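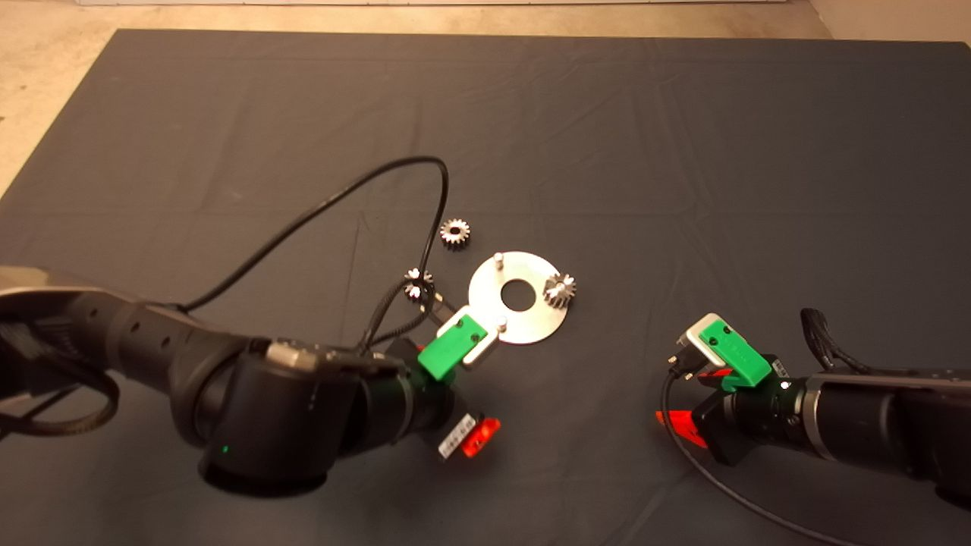 我家楼下那趟公交车，从普雷洛夫（Prelov）的老车站开出来，要绕过菜市场、小学和邮局，才肯上大路。邻居们抱怨它慢，说了好多年。去年八月，市里把线路拉直了，两个站并掉，全程快了四分钟。报纸上登出来的时候，我也跟着高兴了一阵子，觉得总算有人听见大家说话了。

可是过了个冬天，我慢慢改了主意，今天想把这点心思絮絮叨叨讲一讲，请您别嫌我啰嗦。

先说我母亲。她今年80岁，腿脚还算利索，每隔一两天要去菜市场买点豆腐和青菜。以前车就停在市场门口，她拎着布袋上车，司机认得她，总要等她坐稳了才起步。如今最近的站在大路边上，要过一个很宽的路口，绿灯又短，她走到路中间，灯就开始闪了。她嘴上说没关系，多走几步对身体好，可是我发现她去市场的次数少了，有时候一个礼拜就吃冰箱里那点冻饺子。您说，这四分钟是省下来了，省给谁了呢？省给了像我这样坐全程去上班的人。我到单位早了四分钟，多半也就是站在茶水间里多等一会儿开水。

我并不是说快不好。年轻时我在曼西利亚（Mansilla）住过两年，那里的长途车一天只有两班，错过了早上那班，就得在候车棚里坐到下午，冬天冻得脚趾头都没有知觉。所以我懂得班次密、车子快是多大的福气。我想说的是，一条公交线到底好不好，光看它从头到尾跑多久，恐怕看不出来。坐车的人，真正从起点坐到终点的能有几个？大多数人是上来坐三四站，买个药、接个孩子、看个老朋友，又下去了。对他们来说，车站离家门口有多远，比车在路上跑多快要紧得多。

我有个老同事叫埃弗拉因·基斯佩（Efraín Quispe），开了半辈子69路，前年退休的。有一回我们一起喝茶，说起改线的事，他想了半天，跟我讲：“开直路当然舒服，方向盘都不用怎么打。可是绕进巷子里的那几站，才是有人等你的地方。”这句话我记到现在。他还说，以前车开到格雷尔茨卡（Greltska）街口，总有几个孩子冲他挥手，他按一下喇叭，孩子们就笑成一团。这些事情当然写不进客流报告，可是我觉得它们也是公交的一部分。

负责调度的弗鲁拉尔公司（Forulard）在告示里说，改线以后准点率提高了，投诉也少了。准点率我信，早上我自己也感觉得出来。投诉少了这一条，我倒有点不放心。会写投诉信的，会在手机上点来点去的，往往是赶时间的人；我母亲那一辈，车不来了，他们就不出门了，安安静静的，您到哪里去数他们呢？

也有朋友劝我，说公家的钱就那么多，不可能家家门口都设站。这话在理，我没有本事反驳。司机要发工资，车要加油要保养，空着座位在巷子里转，确实叫人心疼。不过我总觉得，中间还有些余地。比如早晚高峰走直路，上午九点到下午三点绕一绕市场，那个时段本来也没多少人赶着打卡。又比如并掉的站先恢复一个，就恢复邮局那个，旁边有条长椅，还有棵大树，夏天等车不晒。再不行，把路口的绿灯延长几秒钟，总不算过分吧？

听说开春以后还要调整别的线路，征求意见的表格就贴在车厢后门旁边，字印得很小，我戴上老花镜才看清楚。我已经替母亲填了一张，又多拿了几张，分给楼里的几位老人家。二楼的那位奶奶问我，填了有没有用，我说我也不晓得，您先填上嘛。她就坐在楼梯口，一笔一划地写，写的是她想去看她妹妹，从前坐三站就到。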